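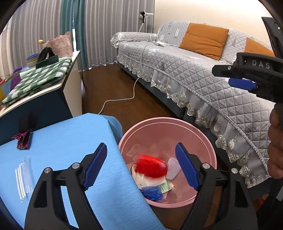

Student Robotics Project: Gallery

The Mamden School Robotics Club presents work from its project on household sorting, led by Titilayo Abubakar with technical guidance from Rimantas Rimkutė. Members study how a two-fingered gripper may be used for ordinary domestic tasks, and record each attempt for later review. The project opened in July and is intended to reach 1000 recorded attempts before the closing presentation.

Hand-held gripper and bin
The textured blue pads are set wide apart, with a round pink bin behind them. Pupils are asked to begin each attempt with the gripper fully open.

Mixed contents
The bin holds foam netting, crumpled shiny blue plastic and a small piece of printed paper. Soft and light items of this kind form the second stage of the course, after rigid blocks.

Work surface
Light blue sheeting covers the table. Thin white sticks lie on it beside a clear, wrinkled sleeve. Narrow items are marked separately on the score sheet drawn up by Ida Wendt.

Second gripper
Another black gripper, marked "DAS", extends over the sofa. Members work in pairs and exchange duties after about two hours.

Pupils wishing to join the next group should apply in writing to Rosemarie Rothe. Applications must be signed by a parent or guardian. Places are offered in order of receipt, and new members attend a safety briefing before handling equipment.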